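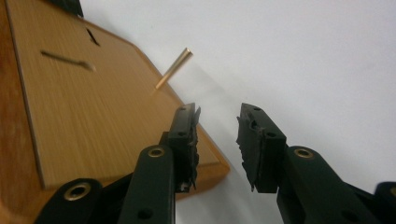
Shufen Cui wrote to ask why we call ourselves a furniture repair school when half of our first evening goes to telling people what not to repair. Fair question, and we have put it at the top of our page.

Morura teaches evening classes in mending household furniture. We started with one bench and a low opinion of most advice on the subject. We still have the opinion. A lot of what gets sold as restoration is sanding off a good surface and putting a worse one on.

We don't believe old furniture is always better made. Plenty of it was built fast and cheap, and it has lasted by sitting in a spare bedroom. We also don't believe every veneered piece is junk. Some of it will take a careful repair, some won't, and the seller usually can't tell you which.

Classes are kept to 10 people. Bring your own piece if one person can carry it up the stairs. You will be asked what you paid for it and what you expect it to be worth afterward, and we will probably disagree with the second number.

What we don't offer: certificates, a members' club, or a finish with a secret recipe. We were asked to stock the Nistix wax range and said no. Our students can buy wax wherever they like. 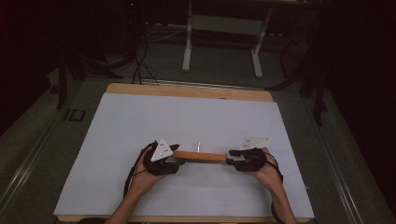

FUSTUVEL, June

The summer term is open. There are 3 courses: loose joints, lifting veneer, and chairs. The chair course runs longest and people still complain that it is too short. They may be right, but we have tried it longer and attendance fell off.

Duygu Çınar teaches joints and chairs. She came to us from the Güler workshop, where she spent years undoing other people's glue, and she will ask you to leave the expanding kind at home.

Fees are listed on the booking page. We hold back up to 10 percent if you cancel in the last week. We have heard that this is harsh. Other schools keep all of it.

If you want to know whether your table is worth fixing, send a photo of the underside. Photos of the top tell us very little. We answer most messages in the evening, after class, and the answer is often to leave it alone.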